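Work Practice Report, Module 4
Hand-Held Grippers and the Work of Household Demonstrators: A Study at Kislow
Submitted by So-yul Yeom
Wednesday, March 27, 2019

Summary

This report examines how the introduction of hand-held gripper tools changed the work of the demonstration staff at Kislow, a contractor that records household tasks for use in robot training. The study is based on workplace observation, interviews with staff, and a review of the shift sheets kept at the Arnham site. It finds that the tools removed much of the waiting that was built into the older procedure, and that they moved physical strain from the back and legs to the wrist and thumb. It also finds that the staff now have less contact with the engineers who use their recordings. Recommendations are given in Section 7.

1. Background

Kislow began as a cleaning and linen service for furnished rentals. Its present demonstration department was formed when a client, Jeltutach, asked for people with practical experience of housework to record ordinary tasks. Several of the first demonstrators had been room attendants with the linen service and moved across on their existing contracts.

Under the original procedure, a demonstrator stood at a control desk and guided a fixed robot arm through each task. The arm was slow, and an engineer had to be present whenever it was powered. A single folded towel could take most of a morning if the arm stopped on a fault. Demonstrators remained at the desk while the fault was cleared, and this time was paid but was not counted as recording time.

The hand-held gripper replaced the control desk for most tasks in December. The demonstrator holds the tool, closes its two fingers on an object by means of a trigger, and carries out the task directly. A camera on the tool records the movement. No robot arm is needed during the recording itself, and the engineer is no longer required to be in the room.

2. Purpose and Questions

The study set out to answer the following:

What did the change of equipment do to the content of the demonstrator's working day?
Which skills from earlier housekeeping work are still used, and which are not?
How do staff and supervisors each judge the result?

The technical quality of the recordings falls outside the scope of the report. Jeltutach did not release its acceptance results, and the author did not request access to them a second time.

3. Method

The author attended the Arnham site over a period of 4 weeks. Observation was carried out during ordinary shifts, with the consent of the staff present. Interviews were held in the break room and lasted until the person being interviewed wished to stop. Notes were taken by hand and typed up the same evening. Staff are identified by role only, at their own request.

The shift sheets list the task type, the demonstrator, the start and end of each recording, and a remarks column. In total, 2,000 entries were read. Of these, 59 were set aside because the end time was missing or could not be read. The remarks column proved to be the most useful part of the sheets, although it was filled in unevenly. Two shifts used it every day, while another left it blank for most of the study period.

4. The Task Program

Work is issued from a task list that is renewed each Monday. The list names a type of object, a type of surface, and a result to be reached, such as "cloth, folded, on bed." It does not say how the result is to be reached. Demonstrators are free to choose the grip and the order of movements, provided that the fingers of the tool do the handling.

Bedding and laundry make up the largest group of tasks. Supervisors gave two reasons for this. The client asks for them most often, and they can be carried out in a furnished living space without special preparation. Kitchen tasks are fewer, and tasks involving liquids were suspended during the study while the written procedure was being revised.

Soft items were described by all staff interviewed as the hardest to handle. A person folding a cloth by hand uses the flat of the palm to smooth it and the fingertips to find an edge. The tool has neither. One demonstrator explained that she had to stop thinking about the cloth as a whole and look for a single place where it could be pinched. A duvet adds a further difficulty, as the surface beneath the item gives way when the fingers press down.

5. Findings

5.1 Pace and waiting

Waiting time has largely disappeared from the shift sheets. Under the control desk procedure, the remarks column was filled with entries such as "arm stopped" and "waiting for engineer." Entries of this kind are rare after the change. Supervisors consider this the main benefit of the new equipment.

The demonstrators' view was more mixed. Several said that the stoppages had been tiresome but had also served as rest. The new procedure includes 2 scheduled breaks per shift, the same number as before, and the time between them is now spent almost entirely on recording. A former room attendant compared the present pace with a day of heavy checkouts.

5.2 Physical effort

Standing at the desk had caused complaints of back and leg pain. These complaints have decreased. In their place, staff report soreness at the base of the thumb and along the wrist, which they connect with the trigger and with holding the tool level over a low surface.
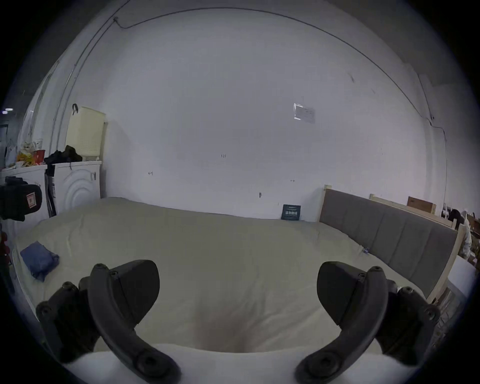
Figure 1. Gripper fingers above a cream-colored duvet, with a folded blue cloth on the left part of the bed.

Bed tasks were named most often in this connection. The demonstrator must lean over the bed while keeping the fingers angled toward the surface, and the arm carries the weight of the tool at a distance from the body. Taller staff reported more discomfort than shorter staff. The site has no written guidance on posture for this work.

5.3 Skill and recognition

Former linen service employees were generally quicker to find a workable order of movements. They knew in advance which corner to take first and how a fabric would fall. Newer staff reached the same result with more attempts, but adapted sooner to the feel of the trigger. Shift leaders tend to pair the two groups, though this is an informal arrangement and does not appear in any procedure.

The pay scale does not distinguish between them. Demonstrators are graded by length of service in the department, and years spent in housekeeping are not counted. This was the subject raised most often by staff without prompting.

5.4 Contact with engineers

While the engineer was required in the room, demonstrators heard how their recordings were used and could ask why a task had been rejected. Rejections now arrive as a code on the following week's list. Staff were able to explain some of the codes but not others, and explanations of the same code differed between shifts. One demonstrator stated that she no longer knew whether she was doing the work well or only quickly.

6. Discussion

The change at Kislow is often described by its management as a reduction in automation, given that a machine has been taken out of the room. The author does not fully share this view. The pace of the work is now set by the task list and by the tool, and the pauses that the robot arm imposed have not been replaced by pauses of another kind.

Staff also spoke about the final purpose of the recordings. Opinions were divided. Some expected that robots would take over the heaviest parts of linen work and welcomed it, having left that work because of injury. Others were uneasy about teaching a machine a job that relatives still hold. Shabalala, a staff association active at the site, has asked that the matter be placed on the agenda of the next consultation meeting. Management had not replied when the study ended.

7. Recommendations

A short additional break should be introduced in shifts made up mainly of bed and laundry tasks.

Bed tasks should be alternated with tasks at table height, and no demonstrator should be given a full shift of bed tasks.

A plain-language key to the rejection codes should be posted in the break room and kept up to date by the engineering contact at Jeltutach.

Prior housekeeping experience should be considered when grades are next reviewed.

The remarks column of the shift sheet should be completed for every recording that is interrupted, using the same wording on all shifts.

8. Limitations

The study covers one site and one client. Night shifts were not observed. Reports of pain are the staff's own and were not medically assessed. The shift sheets from before the change were kept in a different layout, and comparisons between the two periods should be read with this in mind.

Appendix A contains the interview guide. Appendix B contains the consent form used at the Arnham site.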